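Gripper stays closed after protective stop, then drags the basket

Forum: Cell setup and troubleshooting
Tags: gripper, protective stop, pick and place

tallowpine
Posts: 41

We have an arm on a bench doing a plain pick and place, ball out of a wicker basket, ball into a tray, repeat. It's a test job before we let it near customer parts. The gripper is a Vatent two-finger electric, the controller is a Mukinix, and the program was written by the person before me, who has moved to another site.

The fault goes like this. The arm descends, the controller throws a protective stop for high force in Z, and the arm halts. That part is fine with me. I clear the stop, press resume, and the gripper closes at once without finishing the descent. Then the arm retracts with whatever it has hold of. Last night at 6 in the evening it had hold of the basket rim. It lifted one side of the basket, swung it toward the tray and put it down on my coworker's hand. He had reached in to straighten the cloth. He has a red mark across two knuckles and nothing worse, but I stopped the job there and haven't run it in auto again.

I have since jogged it down by hand to look at the approach.

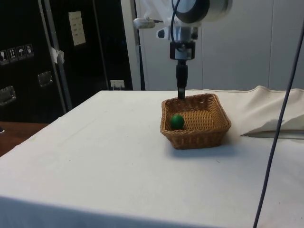

The payload is set right, I weighed the gripper on the kitchen scale and compared. The TCP is set right too, checked against a pointed pin from four directions. Firmware is what came on it in November. The stop does not happen every cycle. I logged a shift and got 27 stops in 2000 cycles, and after 5 of those the gripper closed early on resume.

Two questions. Why does it stop in the first place, and why does the gripper close when I resume?

marrowfat_joe
Posts: 1,312

Second question first. Your close command is probably a digital output set in a parallel thread. A lot of older programs do it that way. When the stop hits, the motion thread pauses and the other thread has already passed its wait. You resume, the output goes high right away, and the gripper does what it was told.

Look for a thread with something like "wait 0.6, set DO". If it's timed off the start of the move and not off the end of it, you've found it.

For the first question, your finger is going down very close to the rim. The ball is against the basket wall, so the program has to go in near the wall to get it. A few millimeters of basket movement and you're landing on the weave.

tallowpine
Posts: 42

There is a thread. It says wait 0.8 and then sets the output. I feel a bit stupid for not opening it sooner, I only ever looked at the main tree.

The basket is not fixed to anything. It sits on a white cloth on the table.

hodnett_k
Posts: 208

Then it slides. Cloth on a table is about the worst thing you can put under a basket. Each time the finger brushes the rim it pushes the basket a little, and the next cycle is worse. You'd see stops bunched together in the log, then a gap after somebody straightens it. Are they bunched?

tallowpine
Posts: 43

Yes. Most of them come in runs of three or four.

pernilla_w
Posts: 77

Everyone is talking about the cloth and the thread. A man put his hand in the work area while the arm was under program control and had just been resumed from a safety stop. That's the fault I would be writing up first.

Who is allowed to press resume? Can the person pressing it see the whole table? Was the mark on his hand reported?

marrowfat_joe
Posts: 1,313

It's a collaborative arm at low speed. It is meant to have people near it. A red mark on the knuckles is inside what these things are rated for.

pernilla_w
Posts: 78

The arm may be rated. The application was never assessed with a basket hanging off the end of it. The force limit is set for the arm touching a person, and here a basket came down on a hand with a table underneath. That is clamping, and the limits for clamping are lower than the ones for a bump in free space. "It's collaborative" is not a risk assessment.

marrowfat_joe
Posts: 1,314

I didn't say it was. I said don't scare the guy off his own machine over a wicker basket.

pernilla_w
Posts: 79

He should be scared off it until the resume behavior is fixed. He already stopped running it, and that was the right call.

bkubicek
Posts: 530

Branislav Kubíček here, I do integration work at Šťastný and we've put in several of these grippers.

Joe is right about the thread. I would delete it completely. Put the close command in the main tree after the final move down, then wait for the gripper's "object detected" input before the retract. If the input doesn't come within your timeout, open, go up slowly and stop with a message. Don't let the program retry without a person looking.

One thing nobody has mentioned. Check the grip width too. A basket rim and a ball are not the same width. If your gripper reports position, compare it with the ball and refuse the retract when it doesn't match. With only "object detected", a rim counts as an object. You would have had the same lift with a correctly timed close.

On resume: after any protective stop our programs don't continue from where they were. They go to a recovery routine, open the gripper, move straight up at reduced speed and wait at home. The operator starts a new cycle from there. It costs a little time per stop and I have never had a customer complain.

I agree with Pernilla on the write-up.

tallowpine
Posts: 44

Thanks. The gripper does report position, it's just not mapped to anything. I'll map it.

To answer Pernilla: anyone on the bench can press resume, it's on the pendant. I pressed it. I was standing at the side, I had a view of the arm and I wasn't looking at his hand. It wasn't reported last night. I reported it this morning after reading your post, and he has been to see the first aider.

Should I be careful opening the gripper in the recovery routine? If it's holding something up high, it drops it.

bkubicek
Posts: 531

Yes. Open only if the stop happened during the approach. If it happened after the close, hold, and ask the operator. Set a variable at each stage so recovery knows where it was.

greasepencil
Posts: 19

Different suggestion. Swap the basket for a shallow plastic bin bolted to a plate. No weave to catch a finger, no sliding. We use the Hodora bins and they're fine.

tallowpine
Posts: 45

The job this is practice for uses baskets, so I'd like to keep one. I can fix it down though.

hodnett_k
Posts: 209

Two corner blocks screwed to a board, basket dropped in, board clamped to the table. Lose the cloth or put the board on top of it. Also tie up any loose cable on the arm while you're there. A loop that pulls tight on the way down will add to your force reading, and you'll chase it for a week.

marrowfat_joe
Posts: 1,315

Cable is worth a look but I don't buy it as the cause here. A cable would pull at the same height every cycle. These come in runs.

hodnett_k
Posts: 210

Not the cause, agreed. Still worth tying.

tallowpine
Posts: 46

Update after a few days.

Thread deleted. Close is in the main tree with the width check. Recovery routine is in, with the stage variable. Basket is on a board with corner blocks. The approach now comes in tilted a few degrees, away from the nearest wall, when the ball is against the side. Resume on the pendant is behind a password and two of us have it.

I forced stops by pressing on the arm with a padded stick during the descent. Every time it opened, went up and waited. I also put the rim between the fingers on purpose and closed it. It refused the retract and showed the message.

I ran a full shift with someone watching and the area taped off. There was one stop, when the ball was right in a corner and the finger touched the wall. It recovered to home. The gripper didn't close.

The risk assessment is being redone with the basket and the table included. Until it's signed we run at reduced speed and keep the tape up.

pernilla_w
Posts: 80

Good. Add the pinch between basket and table as its own line, with a measured force. Don't take the number from the arm's data sheet.

tallowpine
Posts: 47

Will do. We have to borrow a force gauge for that. I'll post the reading when I have it.

marrowfat_joe
Posts: 1,316

Post the recovery routine too if you're allowed. I have two old cells here with the same kind of thread in them and I'm going to have to open them up.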